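Chapter 9
Open Shelves and What Ends Up on Them

I learned most of what I know about shelves in one small flat with no cupboards. Two rooms, a strip of kitchen, and every single thing I owned sitting out where visitors could have a good look at it. My aunt came for tea in April, stood in the doorway with her coat still on and said, "Well, you can certainly see what you've got." She was right! I could see all of it, and I still couldn't find my keys.

So this chapter is all about open storage: shelves, racks, low units, anything without a door. We did cupboards and wardrobes in Chapter 8, and if you did the exercise with the airing cupboard you'll already have met the idea of a "home" for each object. We need that idea again now, but it gets a bit harder. A cupboard lets you shut the door on your mistakes. An open shelf has them out on show all day long.

Let's start with a word I'll be using a lot, which is landing place. A landing place is a surface where things get put down by somebody coming in or passing through. The top of any shelf between knee and chest height will turn into one whether you want it to or not. Post lands there. So do gloves, receipts, half a packet of mints and the screw that fell out of something (you'll keep that screw for years, I know I have).

When I first taught this course I told students to keep the top shelf completely clear. Imke Brinkmann, who shared the teaching with me in those days, thought this was daft and told me so over lunch. Her own hall shelf had a tray on it and it worked beautifully. Mine was bare for one evening and then it had a bicycle pump on it. I changed the lesson the following term.

What we teach now is the tray and the bin. A tray is for small things you pick up again the same day, and it wants a rim, even a low one, so that coins and keys stay put. A bin is for the soft and awkward stuff: scarves, shopping bags, the dog's lead. Fabric ones are kind to a painted shelf and they squash a little when you're short of room. I like a flap on mine, though a flap that hangs forward over the edge will get caught on sleeves, so turn it to the back if the shelf is somewhere people brush past.

Colour matters more than I used to think. Pale things vanish on a pale shelf, and dark trays on dark wood are nearly as bad. Put something dark on a bright painted unit, a good strong yellow for instance, and you'll spot it from across the room without your glasses.

One more thing before we get going. You'll need a tape measure, a damp cloth and 2 trays of different sizes for the first activity, and the shelf you choose should be one you use every day. Leave the books on it alone for now, they get Chapter 10 all to themselves. Start with the top tier and take everything off it, including whatever you're quite sure belongs there. 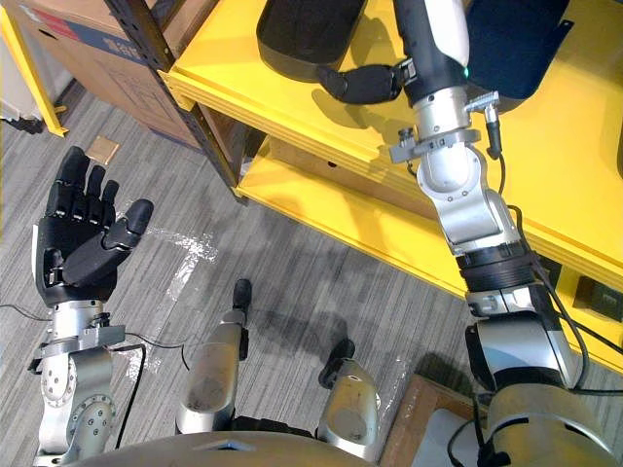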